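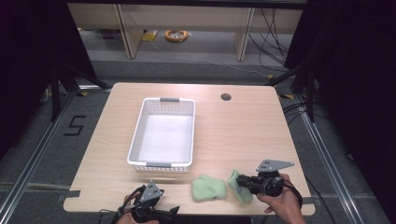

Collection for the household tidying set moved to the Irkley site in October, and the first block of the grant period is now done. The total stands at 1,562 accepted episodes, of which 820 came from cloth tasks. Operators work with a hand-held gripper in each hand, and the basic cloth task uses pale green cloths and the white basket with gray handles. A folded cloth and a crumpled one can be on the table together, which gives the model both states to learn from. Kocsis trained a first policy on the early cloth episodes and asked for more variety in how the cloth is picked up. We have changed the operator instructions to match.

## Soft toys

The second task family started later than planned. We had intended to begin with rigid objects, but Wandidton asked for deformable items first, and we agreed to swap the order. Grasp position matters more here than with cloth. The view from the gripper is the main one we use for checking it, and it shows the two fingers closed on the front of the green monster toy, with its googly eyes visible above them.

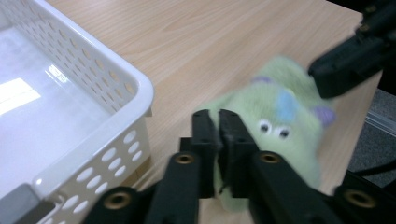

## Problems

- Trama, our labeling tool, dropped the end marker on part of the toy data. Those episodes are being relabeled by hand and are left out of the total.
- Glare on the bottom of the basket is strong in the gripper views. Kocsis wants to keep these episodes in training for now.
- We lost 2 working days to a failed storage drive. No accepted episodes were lost.

## Next period

We will finish relabeling, then start on rigid objects. We plan to add 5 new items to the toy set and bring in operators who have not done the cloth tasks. Spending is within budget, apart from the replacement drive, which we ask to charge to the equipment line.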